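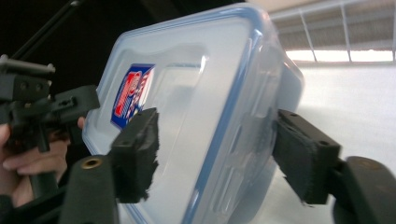

**Soo-ah Ok wrote:**

Before anyone gets excited about the pads, I'd want to know how the policy does on clear plastic it never saw in the demos. Clear stuff is where our numbers always fall apart, and I've read too many write-ups where "transparent objects" meant the same tub in the same spot a hundred times over.

---

**gripsmith_dale** (thread starter)

Fair question, and thanks for getting straight to it, Soo-ah! I should have put the setup in my first post, so let me do it properly now that I've had dinner.

We've been collecting demos with hand-held grippers for the kitchen sorting task since October, and we were stuck for ages on the see-through containers. The policy was fine on mugs and cans and pretty dreadful on anything you can look through. Our guess was depth cues, so we spent a long time fiddling with lighting and augmentation and got very little for it. Then Zewditu Tesfamariam, who was doing most of the collecting at that point, mentioned over coffee that the tubs kept creeping in her grip while she carried them, and that she was squeezing harder and harder to make up for it. So a good chunk of our training data was people fighting a slippery tub!

We swapped the bare fingers for fuzzy black pads, collected again, and changed nothing in the training code. Same network, same number of demos (100 per condition). The test was a pick and place of clear containers onto a shelf.

- Bare fingers, old demos: 2 of 5 test containers placed reliably
- Padded fingers, new demos: 5 of 5

"Reliably" means at least 3 clean placements in a row. To answer the actual question: all five test containers were held out of training, but they do come from the same two shops, so I wouldn't call them wildly different from the training ones.

---

**tomic_owner**

Nice result, but I'm going to be the grump. You changed the fingers on the robot too, right? Then you can't tell whether the demos got better or the hardware simply holds tubs better. I run a Tomić arm at home and I once "improved" my policy a great deal by wrapping the fingers in bicycle inner tube. The policy hadn't learned a thing.

---

**gripsmith_dale**

Yes, both. The hand-held tool and the robot have to match or the whole approach wobbles, so we always change them together. I hear you, though. What I could do is run the old policy with padded fingers on the robot. It would be a mismatch, because the pads add a bit of thickness and the views shift slightly, but it would be something.

---

**Soo-ah Ok**

Please do run that one. I'd also love the reverse, new policy with bare fingers, if you can stand the sight of tubs hitting the floor. Four cells in a table and tomic_owner and I will both be much nicer to you.

One more thing from our side, in case it saves you some grief. We had stickers on some of our containers and not on others, and the policy latched on to the sticker as a landmark. It was lovely until somebody peeled them all off. I'd keep track of which of yours have a label and report them separately. A colored sticker on a clear wall is about the easiest thing in the whole view for a network to find.

---

**gripsmith_dale**

Oh, that's a good one, and a slightly uncomfortable one. Some of ours do have labels. I'll go through the list tonight.

---

**Zewditu Tesfamariam**

Hello all, I've been summoned! I want to add something about the collecting side, because I think Dale is underselling it. With bare fingers I was doing a little re-grip in most of the tub demos without noticing. Close, feel it move, open a hair, close again. When I played the old demos back next to the new ones, the gripper width in the old ones was all over the place, and in the new ones it closes once and stays put. My own belief is that most of the gain is there, in the width signal, and the extra friction on the robot is a smaller part of it. I can't prove that yet. Also my wrist is a lot happier, for whatever that's worth in a results section.

The pads have a downside. They fray along the edges and pick up lint, and I've started trimming them on Wednesday mornings before a session so they look the same from week to week.

---

**tomic_owner**

The width traces would persuade me more than the success rate does, to be fair. Could you post a few side by side? And do the pads leave scratches? I tried something similar on a Cekier hand and gave up when my clear tubs started going cloudy, which I assumed was bad for the camera as well.

---

**Zewditu Tesfamariam**

I haven't seen scratches, but I haven't gone looking with a lamp either. I'll check. Traces are coming once I've worked out how to get them out of Bridora without losing the time stamps.

---

**gripsmith_dale**

Went through the list. Of the five test containers, 3 have a label and 2 don't. The bare-finger policy's two successes were both on labeled ones. Soo-ah, I owe you a coffee, and I'm now a good deal less sure what the old number meant. The padded policy did manage both of the plain ones, so I still think there's something real in it.

The old policy with padded fingers is queued for tomorrow, as soon as the Prurico run is off the arm. Then the reverse, with a blanket on the floor.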